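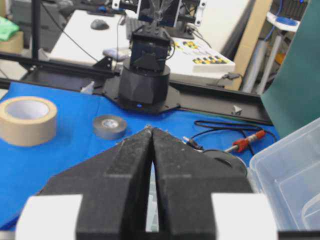
Figure 3. Tape, cable and a screwdriver on the blue mat of a shared work table, with a clear storage bin at the right.

4.2 What stays out on the table

We come now to the part of the study that our participants most enjoyed talking about, and that we had very nearly left out of the interview guide altogether. When we first drew up the plan for the Tumilley workshop, we thought of tidying as a matter of storage: how many bins there were, how they were labeled, how far a person had to walk to reach them. It was only after the first few conversations that we began to see how much of the daily work of keeping a shared table in order is really about the small group of things that never go into a bin at all, or that go in at night and are out again before the first coffee has been poured.

We called these things "standing items," borrowing the phrase from one of the older members of the workshop, who used it for the tools and supplies she expected to find standing by when she arrived. Across the study, tape was the standing item people named first. This held for the people who repaired small electronics, for the two who built stage props, and for the man who came in mainly to look after a Bolex film camera he had inherited from an uncle (and who used more tape than anyone else we spoke to). Figure 3 shows two rolls lying flat on the mat, a large beige masking tape and a smaller gray duct tape, near a loosely looped cable with a screwdriver in among its curves. A clear plastic bin sits within the same small stretch of table.

The two kinds of tape were spoken of very differently. Masking tape was talked about as a kind of stationery. People wrote on it, tore off short lengths to mark a drawer or a half-finished job, and felt free to take it from any table in the room. Duct tape was treated more like a tool, something with an owner or at least a proper home, and borrowing it without asking was mentioned as a minor discourtesy by 9 of the people we interviewed. We had not asked about borrowing in the first round, and we are grateful to the participants who raised it anyway and at some length.

Cables were the other great subject. Of the 109 remarks about clutter that we coded, 80 concerned a cable of one sort or another, and most of these were complaints. A cable takes up more table than it seems to deserve. It will not stack, it slides off a shelf if it is set down carelessly, and it gathers other objects into its loops, so that a person reaching for one thing comes away with two. The screwdriver in Figure 3 is a fair picture of the arrangement our participants had in mind, with its red and orange handle and its shaft lying among the loose curves of black cable. Several of them told us that a bright handle was what they looked for when they were hunting through a tangle, and that they had bought their own screwdrivers in loud colors for exactly this purpose — one had gone so far as to paint a whole set.

Leilani Nakamura, who kept the workshop's stock book during the period of the study, had tried for a while to have every loose cable tied up before the end of the day. She gave us a copy of the notice she had put up, dated September 29, 2018, which asks members in very courteous terms to coil their cables and fasten them with a strip of tape. By the end of October the notice was still on the wall, but she had stopped mentioning it. When we asked her what had changed, she answered with great good humor:

"They coiled them beautifully for the first couple of weeks. Then you would get a cable that was needed again in ten minutes, so it stayed loose, and the one next to it stayed loose to keep it company. I didn't mind so much. I minded when they went in the bin loose, because then it was my afternoon."

Her distinction between loose on the table and loose in the bin turned out to be one we met again and again. A loose cable on the mat was read as work in progress, and other members would usually step around it. The same cable dropped into a bin was read as finished with, and any trouble it caused there was considered the fault of whoever had dropped it. Clear bins seem to have sharpened this feeling. With the opaque gray boxes the workshop had used before, supplied by a firm called Imosix, a tangle could sit undiscovered for a good long while. Once the clear bins came in, a member could look through the side and see at once what sort of condition the contents were in, and we heard a certain amount of friendly grumbling about this.

The mats deserve a word too, although we had thought of them at first as nothing more than protection for the tabletop. Members described the colored mat as the edge of a person's job. Things on the mat belonged to the work at hand, and things off it could be moved, put away or borrowed (with the exception of duct tape, as we have said). In the Montes room, where the tables were left bare, people made do with strips of masking tape laid down as a border, and they defended these borders quite as warmly. We found it rather touching how carefully a newcomer would be shown where the border ran, usually before being shown where the light switches were.

There is some difficulty in saying how far these habits would hold in a larger workshop, where people may not know one another by name. Our participants had shared their tables for long enough to recognize one another's handwriting on a scrap of tape, and a good deal of the order we have described leans on that familiarity. We return to this point in Section 5, together with the matter of scissors, on which opinion was so sharply divided that we have given them a table of their own.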